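**Oiling wooden chopping boards: how long between coats?**

**nutau77**

Wednesday, June 3, 2020

I have a beech board that has gone pale and rough along one side. I've bought food-grade mineral oil and intend to give it several coats. The bottle says to leave it overnight between coats. A guide I found elsewhere says 2 hours. Which is right, and does it matter?

**harnix**

Mineral oil does not cure. It soaks in until the wood will take no more, and the excess sits on top. Two hours is enough for end grain, which draws it in quickly. Edge-glued long grain is slower. Wipe off what is left and apply the next coat when the surface no longer feels slick.

Sand first. Wet the board, let it dry fully, then take the raised fibres off with fine paper. Oiling over rough grain leaves it rough.

**Dzintra Priedītis**

I disagree on the oil. Mineral oil washes out within a few weeks of normal use. Raw linseed or tung will harden in the wood and needs far less upkeep. It is slow: allow 12 days after the last coat before food touches it.

Wooden board on our work table: 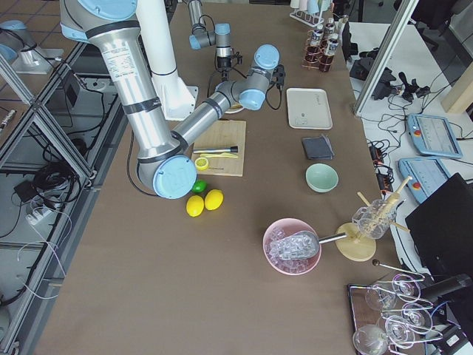
*Wooden board on the table.*

Whatever oil you choose, do both faces and all four edges. Oil on the top face only means the two sides take up moisture at different rates, and the board cups.

**harnix**

Agreed on both faces. Not agreed on linseed. Raw linseed can stay tacky for weeks in a cool kitchen, and it smells. Boiled linseed from a hardware shop often contains metal driers and should not go near food. A beginner will pick up the wrong tin.

**Dzintra Priedītis**

Then read the tin. Pure tung oil is sold as such. Thin coats, wiped back hard after half an hour, do not go tacky. Tackiness is a sign of too much oil left on.

Oily rags must be laid flat outdoors to dry, or soaked in water. They can catch fire if left in a heap.

**nimano_k**

Neither of you has mentioned wax. I use mineral oil with beeswax melted in, 9 parts oil to one part wax by weight. It lasts longer than plain oil and repels water better. Mine gets bread and citrus most days. Lemon juice left standing will dull any of these finishes, so rinse it off promptly.

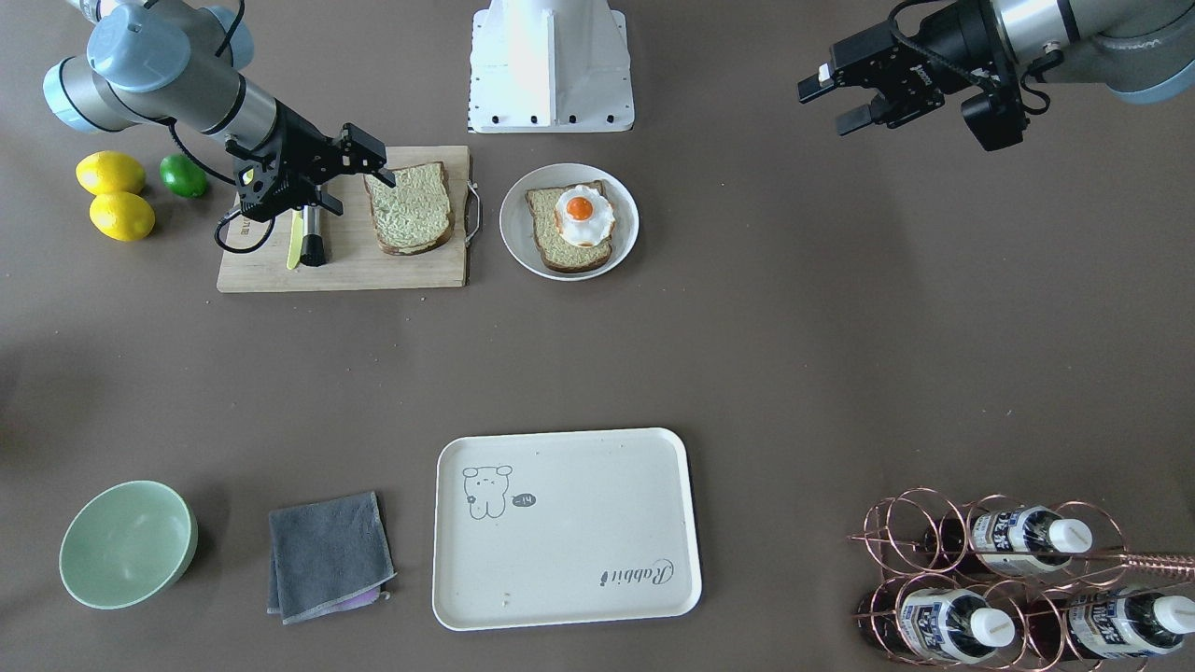

### Summary of replies so far (edited in by nutau77)

- Wet, dry and sand before the first coat.
- Coat both faces and all edges.
- Mineral oil: 2 hours between coats, longer on long grain.
- Tung oil: thin coats, long wait before use. Disputed.
- Oil and wax: as a top-up once the board is saturated.

**Kwiatkowski**

The last line needs changing. Wax can go on from the start if the mixture is warm. The trouble comes when people apply it cold and thick, and then wonder why the oil underneath never gets in.

**nutau77**

Changed my mind on tung, as I need the board back this week. First coat of mineral oil is on. The pale side took twice as much as the rest.

**harnix**

Expected. Keep feeding that side until it stops.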